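People keep asking me if machines can do chores yet. I build shelving inserts for a living and spend a lot of my day putting small parts back where they go, so I have a stake in the answer. Thread.

1/ Short version: some chores, in some rooms, if you set the room up first. The long version depends on which chore you mean and who sets up the room.

2/ Start with the machines we already trust. A dishwasher doesn't wash dishes the way I do. It's a box that sprays. We changed the plates, the detergent and the cabinets to suit it, and we still load and unload it by hand. Loading is the part people mean when they say "can a robot do the dishes."

3/ Same with the laundry. The washing was solved before I was born. Carrying, sorting, folding and putting away were not. My neighbor Pilar Alarcón ran a wash-and-fold for years and she says the folding was always the payroll. Fitted sheets most of all.

4/ Floor vacuums are the honest success. I have a Jeka. It does a good job on flat floor with nothing on it. So before it runs I pick up the socks, the phone charger and the dog's rope. It vacuums, I tidy. I used to do both, so I'm ahead, but the half I kept is the annoying half.

5/ The annoying half is picking things up. Odd shapes, in a heap, some leaning on others. A four-year-old can clear a toy bin (when they feel like it). It's still one of the harder jobs to hand to a machine.

6/ Shops have the same chore with different toys. At the end of a shift there's a tub of offcuts, brackets, leftover bars. Somebody sorts it. In my shop it's me, usually with the radio on, and I can do it while thinking about dinner.

7/ What makes the tub hard, from someone who does it daily:
- parts lie flat against the bottom
- parts end up against the wall, where your fingers don't fit
- long parts lie across short ones
- shiny metal on a shiny floor

8/ For the flat ones I slide the part to the wall and tip it up with a fingernail. I never learned that, I just do it. Try writing it down as steps and you'll see the trouble. How hard do you push? When do you stop pushing?

9/ The wall problem is worse than it sounds. A hand can come in at any angle. A wrist with a gripper on the end takes up room, and so do the hoses and cables that go with it. If the part is tight to the side, the wrist may hit the wall before the fingers reach anything.

10/ I've had sales calls. One was for a cell from Hägglund that loads trays. Nice machine. The parts have to arrive in rows, facing the same way. I asked who puts them in rows and the rep said that would be my operator. My operator is me.

11/ The other was a subscription arm from Kesteo, and they were more straightforward. They asked me to mail them a box of my worst parts before talking price. I sent brackets, short bars and the 2 mm shims. They wrote back in February and said yes to the bars, probably to the brackets, no to the shims. I respect that answer.

12/ Rates matter too. I can put away 1000 mixed pieces before lunch without rushing. If a machine is slower but runs all night, that's fine by me. If it's slower and stops every so often for me to come free a part, then I've bought a second job.

13/ This is the kind of work I mean. Few parts, one bin, and still plenty to go wrong. 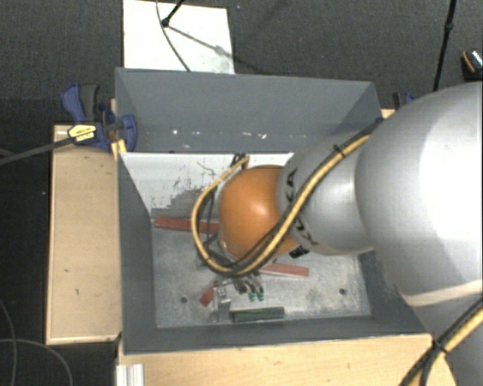
Arm in the bin, fingertips just over a green block by the front wall. Red bars and a small metal bracket in there too.

14/ Look at where the green block is. It's close to the wall and it's lying down, with the bracket right beside it. I'd pinch it without a thought. For the arm, every one of those is a thing to plan around.

15/ Also look at the clamps. The bin is held to the table. A bin that shifts when you bump it is a different problem, and at my bench they all shift. A lot of automation is clamping the world down first. I don't say that as a complaint. I clamp things all day.

16/ Back to the house. Nothing in a kitchen is clamped. The drawer sticks, the cat walks through, someone leaves a wet sponge in the sink. I'd expect the shop to get useful picking years ahead of the kitchen, because a shop will put up with rearranging itself and a family won't.

17/ Where I'd spend money today, if you're asking: a dishwasher with a decent top rack, a floor vacuum, and at work, a parts washer. I got the Lusura with the 70 liter tank. It doesn't pick anything up. It saves me more time than anything else I own.

18/ Where I'd wait: anything that promises to "tidy." Ask them to tidy your stuff, in your bin, with your lighting. Bring the worst parts. If they want to bring their own parts, ask to see what's in the box.

19/ A few replies say I'm being too hard on it and that the picking is improving fast. Could be. I'd like it to. I have a tub of brackets under the bench right now and I'd hand it over tonight.

20/ If you run one of these on mixed parts in a small shop, reply with what you feed it and how often you have to step in. Small shops only please, I can't compare myself to a warehouse.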